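Notebook, adhesives bench, Birkitz building
December, page carried over from the last book

08:40

Picking up the lap shear series on the Barros two-part epoxy. The previous page ended with the first cure batch going into the oven and a note to check the oven setpoint against the loose thermocouple. Checked. The display reads 2 degrees high at the middle shelf and agrees with the thermocouple at the top shelf. Bottom shelf not used. All coupons from now on go on the middle shelf and the setpoint stays where it is, with the offset written on the batch sheet. Do not adjust the controller. The older batches were run with the same offset and I want them comparable.

Coupon stock: aluminum strip, sheared and deburred. Two strips had a visible burr left along the overlap end and were put back in the rework tray. Bondline is set with glass beads mixed into the resin side before the hardener goes in. Beads are nominal 200 micron. Last month Sabina found clumps when the beads went in after the hardener, and the clumped joints had wedge-shaped bondlines that were obvious once the joint was opened.

09:30

Surface prep, same for the whole series:

Wipe with solvent, fresh cloth each side.
Abrade with the medium pad, crosswise then lengthwise.
Wipe again until the cloth comes away clean.
Water break test on one strip per set.
Bond within the hour.

Water break passed on sets A, B and D. Set C beaded up near one corner on the test strip. Repeated the abrade and wipe on all of C, tested a different strip, passed. Marked C with an asterisk on the sheet. If C comes out low I will drop it, and if it comes out in family it stays in with the asterisk.

10:15

Mixing. The Barros cartridges are the new lot. The old lot was thinner out of the nozzle and left a tail; this one sits up. Discarded the first length from the nozzle, as always. Color after mixing is even, no streaks. Peter Jelínek asked for one hand-mixed set to compare with the static mixer, so D is hand mixed on the balance. Balance drifted by one count during the pour and was zeroed again before the hardener was added.

Working time is shorter than the sheet for the lot suggests. By the last joint of set D the adhesive was dragging under the spatula. Room was at 23 when I started and the mixing cup was warm in the hand by the end. Smaller cups next time, two pours for any hand-mixed set.

Fixtures: spring clamps on all joints, one per overlap, shims under the free end of each strip to keep the pair parallel. The blue-handled clamps are stronger than the black ones and should not be mixed within a set. A and B have blue, C and D have black. That is a confounding factor and I should have noticed it before the adhesive was on. Order more of one type.

11:50

Sets A to D in the oven. Timer started when the thermocouple reached setpoint, not when the door closed.

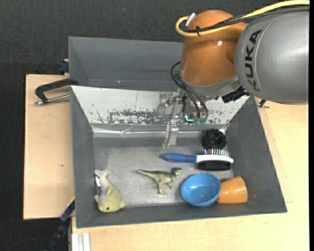
KUKA arm over the grey bin.

13:20

While the oven runs, went back over the humidity results from the Ullness chamber. These are the joints that were bonded with the previous lot and soaked before pulling. Total exposure at removal was 1,596 hours against the plan of 1,600. The shortfall is from the chamber being stopped for the drain line. I see no reason to correct for it, but it is recorded on the sheet and should be in any table that leaves this building.

Failure modes on the soaked set were mixed. The center of the overlap was cohesive, with adhesive on both faces. The edges were bare on one side, in a band of fairly constant width that follows the overlap all the way round. It looks like water getting in from the edge and stopping partway. On the dry controls there is no such band. Scanned both halves of every joint at the same setting and saved them under the coupon numbers. Someone needs to trace the band area by hand; the threshold tool in the image software cannot tell bare metal from thin adhesive when the abrasion lines are shiny.

Two ways to report strength on these. Load over full overlap is what we always do and what Vuvusine asks for. Load over remaining cohesive area would tell us whether the adhesive itself has weakened or has only lost footprint. I will do the first for the report and the second for us.

14:05

Coupon 772 pulled low and is not going to be explained by any of the above. Overlap measured correct. Bondline measured correct at both ends. Fracture face has one large void near the middle, smooth walled, so trapped air from assembly. It was the last joint made from its cup. Keeping it in the data set with the void noted. Excluding every joint with a void after the fact only works if the good ones are inspected as closely, and they were not.

Grips: replaced the lower left grip face. The teeth were loaded with aluminum and the coupon had been slipping before it held, visible as a small step early in the load trace. Brushed out the other three faces. Ran a blank strip up to a light load and back three times with no step. Alignment pin is still bent from the fall last month. It goes in, but only from the back.

15:10

Sets out of the oven, clamps left on until cool to the touch. Squeeze-out on D is darker than on A to C. Could be the hand mix running hot in the cup before application, could be a ratio error. Kept the leftover from the cup as a puck for a hardness check, next to one from the static mixer.

Fillets left as cured on A and C, trimmed on B and D. The fillet question keeps coming back because the drawing does not call for one and the production joint always has one. Trimming with the scalpel takes a long time and marked the aluminum on two coupons in B. Sabina Kratochvíl suggests release tape at the overlap edge before bonding. Tape would need to survive the cure without leaving residue, and would have to go on after the second wipe. Will try it on scrap first.

16:30

Hardness on the pucks: hand mix is slightly softer than static mix on the top face, same on the bottom face. Top face had been open to air. Not conclusive. Cut both pucks and measure the section.

Open items

Cut and measure pucks.
Trace edge bands on the soaked set, both halves.
Ask Barros for the viscosity figure on the new lot.
Clamps, one type only.
Pull A to D tomorrow after a full night at room conditions, A first, same operator for all four.
New alignment pin.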